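Teleoperation notes: simulated tabletop station now open to all operators

Clelteck manipulation group newsletter, Oct 25, 2019

The simulated tabletop station went live for general booking this month, and the demonstration backlog is moving again. Until now, operators shared a single physical arm at the Baltside site, with kinesthetic teaching in the mornings and remote sessions in the afternoons. The physical arm stays in service. Anything that can be recorded in simulation first should now be recorded there.

The count at the close of the last collection period was 1697 accepted demonstrations, of which 263 came from the simulated station during its trial. Acceptance criteria are the same for both. An episode must start from the home pose, end with the gripper open and clear of the object, and contain no pause longer than 5 seconds. Episodes with a long pause are not trimmed. They are rejected, and the operator records again.

Control is through the same handheld device used at Baltside. Translation is mapped one to one at the default setting. Rotation is scaled down by half, which most operators prefer for the approach and dislike for the wrist turn at the end of a placement. The scale can be changed between episodes but not during one. If you change it, write the new value in the session log, as the training code reads it from there and not from the device.

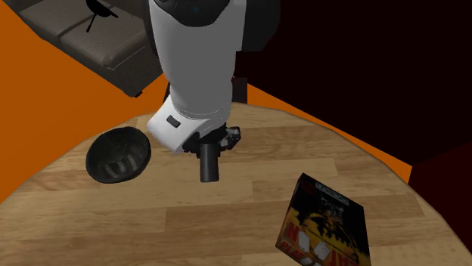 Scene layouts are drawn from the Munteanu object set, with a bowl and at least one boxed item on the table in every layout of the first batch. The round table was chosen on purpose. On the old rectangular one, operators lined up the gripper with the table edge without noticing they were doing it, and the learned policy picked up the same habit. When the table was rotated a few degrees in testing, the approach angle went with it. With a round edge and boxes placed at arbitrary angles, that cue is gone, and operators have to judge orientation from the object.

Two problems remain from the trial. The first is depth. Operators working from the high view tend to stop the descent early, then make several small corrections downward. The policy reproduces the corrections faithfully, and a grasp that should be one motion becomes four or five. Use the side view for the last part of the descent. It is bound to the left thumb button and can be held or toggled.

The second is contact. In kinesthetic teaching the operator feels the table through the arm. Over the remote link there is no force feedback, and in simulation the contact model is stiffer than the real surface. Demonstrations that press into the table look harmless on playback but produce high commanded forces when transferred to hardware. The recorder now flags any episode in which the commanded position falls below the table surface. Flagged episodes go to manual review, so expect a delay before they appear in your total.

Hand-guided demonstrations are still required for insertion tasks and for anything involving a lid. We compared the two methods on lid removal in March and the remote recordings were not usable. Book the physical arm for these in blocks of 50 minutes, including the time needed to zero the joint torque sensors. Zero them with the gripper empty. A sensor offset taken while holding an object will make the arm drift upward in free-drive mode as soon as the object is released.

Recordings are stored in the Pleltora format at the control rate, with camera streams resampled to match. Older files can be converted with the script in the shared tools folder. The converter does not repair missing gripper states, and files from before the firmware update should be checked by hand.

Booking for the next collection period is open through the usual calendar. Cancel slots you do not intend to use.

14 shares | 3 comments

Comments

baltside_ops
Is the pause limit measured on joint velocity or on the input device? I hold the controller still while switching views and lost a few episodes that way.

Clelteck manipulation group
Joint velocity, with a small threshold. Switching views during a slow descent is fine.

gripperbench
Please add the rotation scale to the file header. Half my logs from the trial have that field blank.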